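How to fit zip tie cable clips to aluminium extrusion rail

If you have ever built a bench, a shelf frame or a desk out of slotted aluminium rail, you'll know how lovely it looks on the first evening and how quickly it disappears under a tangle of leads. I love this stuff. It's light, it's strong, it goes together with a hex key, and best of all it has grooves running all the way down it, which might as well have been made for holding cables.

I've been running all my leads along rails for a good while now (my workbench, my partner's sewing table, the shelf over the washing machine, you name it) and I get asked about it often enough that I've finally written it all down. It's a very satisfying afternoon's job and you really don't need to be handy.

What you'll need

A length of slotted aluminium rail, either already fixed up or waiting to be
Push-in or twist-in clips that fit the slot of your rail
Plastic zip ties narrow enough to go through the clips
Flush cutters, or decent nail clippers at a pinch
A tape measure and a soft pencil
Masking tape or any low-tack tape
A soft cloth and a drop of washing-up liquid
The cables you want to tidy

A word on the clips. Rail comes with different slot widths and the clips are sold to match, so measure the opening of the groove before you order anything. I bought a whole bag in the wrong size the first time and they rattled about like peas. If you're between sizes, buy one or two to try. My current ones came from Presico, who sell them in small bags, and the white ones show up nicely against bare metal. Black looks smarter if you'd like the whole lot to vanish.

Step 1. Cut and clean the rail

Most suppliers will cut to length for you and I'd say let them! My bench rail is 800 mm and the short one by the window is 500 mm, and both came with beautifully square ends. If you're cutting your own, go slowly with a fine-toothed hacksaw and take the burrs off with a file afterwards, paying attention to the inside of the groove. A burr in there will catch a clip every single time.

Wipe the rail down with a damp cloth and a little washing-up liquid, then run a dry corner of the cloth along inside the slot. You'll be amazed how much swarf comes out. Wear gloves if your skin is at all delicate, as those little slivers are sharp.

Step 2. Deal with the ends

Push an end cap on each open end. If the cap is loose, a strip of low-tack tape wrapped once round the end will keep it on, and a bright colour helps you spot the corner before your elbow does. Do any clips that slide in from the end need to go in now? Check the packet. Twist-in clips can be added whenever you like, but the slide-in sort have to be loaded before the cap goes on. I've forgotten this more times than I care to say.

Step 3. Fix the rail

Rail can go up flat against a wall, along the back edge of a bench, upright or at a slant. Slanted is great if your sockets are low at one side and your equipment is high at the other. Whatever you choose, have the slot you're going to use facing you, and leave enough room behind your hand to pull a tie tight.

Fix the top bracket first, finger-tight only. Swing the rail to the angle you want, mark the lower holes in pencil, then fix the bottom and come back to tighten everything up. If you're fixing into plasterboard use proper plasterboard fixings, and check for pipes and wiring before you drill.

Step 4. Set out the clips

Lay your cable along the rail loosely before you fit anything. Look at where it wants to bend and where it needs to leave the rail, and put a pencil tick at each of those places. After that, fill in the straight stretches so the cable can't sag between clips. Thin USB leads sag more than you'd expect, while a stiff mains lead needs very little help.

Press each clip into the groove at a tick. Twist-in ones go in lengthways and turn until they bite. Give each a good tug. If it pops out, the slot is either dirty or the wrong width, and no amount of pushing will change the second one.

Step 5. Make your loops

This is the bit I get most excited about. Instead of threading the tie with the cable already in it and pulling tight straight away, make all your loops first. Pass a zip tie through each clip and close it just far enough that it clicks and holds, leaving an open ring. Do the whole length like that. Now you've got a row of hoops, and you can feed your cable through them from one end to the other – so much easier than trying to hold a cable, a clip and a tie with only two hands.

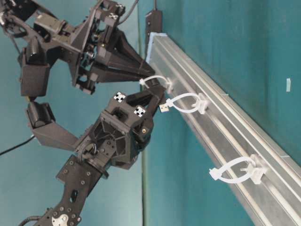 Make the loops bigger than you think you need. The plug has to go through as well as the cable, and a plug is always fatter than you remember. A slim USB plug will slip through a fairly small ring, but if there's a three-pin plug on both ends of your lead you're better off leaving the ties open and closing each one round the cable as you go.

Turn every loop so the little square head of the tie sits on the same side. It makes trimming quicker later on and it looks ever so neat. I put mine to the back where sleeves can't catch on them.

Step 6. Thread the cable

Start at the end nearest the thing you're plugging in. Hold the plug just behind its metal tip, not by the lead, and guide it through the first loop. Pull a bit of slack through, then move on to the next. Keep the cable from twisting as you go by rolling it gently between finger and thumb.

Threading with the plug pointing downhill on a slanted rail is easier, by the way. Gravity does a share of the work and the slack stays behind you.

If you're running several cables, put the fattest one in first and tuck the thin ones beside it. My neighbour Vikas Jaiswal does his the other way round and swears by it, so have a play and see what suits your hands.

Step 7. Tighten, but only just

With everything threaded, plug in both ends and check it all works before you tighten a single tie. Please do this! There's nothing more annoying than a perfect run with a dead lead in the middle of it.

Then go along the rail and draw each tie in until the cable is held but can still slide a little if you pull. You should be able to wiggle it. Over-tight ties pinch the outer covering and can damage the wires inside, particularly with thin data leads. Leave a small relaxed curve at each end so that nothing is tugging on the socket.

Step 8. Trim the tails

Snip each tail flush with the head of the tie. Cutters with a flat face are well worth having, because ordinary scissors leave a sharp little spike that will find the back of your hand sooner or later. If you're left with spikes, a few strokes with an old nail file will sort them out. Sweep up the offcuts straight away if you've got pets.

If you think you'll be swapping cables often, use releasable ties, the kind with a small tab you press to open them. They cost a bit more but you can use them again and again. I've switched over to them on the sewing table, where the machine comes and goes.

When things go wrong

The clip slides along the rail. Take it out and wipe the slot again. If it still moves, a scrap of masking tape folded behind the clip will often give it enough grip.

The plug won't go through the loop. Don't force it. On a normal tie you can usually lift the little tongue inside the head with a pin and let the loop out by a few clicks.

The tie snapped. Plastic ties go brittle with age and sunlight. Mine by the window all went in April, one after another, and I've since replaced them with the UV-resistant kind.

The cable is too long. Make the spare into a loose coil and hang it from the last clip with a tie of its own. Keep the coil a comfortable width and never fold it sharply back on itself. Don't coil up a mains extension lead that's carrying a heavy load, though, as it can get hot.

A few extras I'm fond of

A small flag of tape on each cable, labelled at both ends, saves a lot of crawling about. Write the label before you stick it on.

Rail joins to rail very happily, so you can take a run round a corner with an angle bracket and carry on. Start your clips a little way back from the corner on both sides so that the cable can make its own gentle bend.

You can also use the spare grooves for other things. Mine has a hook for the tape measure and a little pot for pencils, and I'm eyeing up a lamp bracket next.

Updated 03/07/2025 with the note on releasable ties.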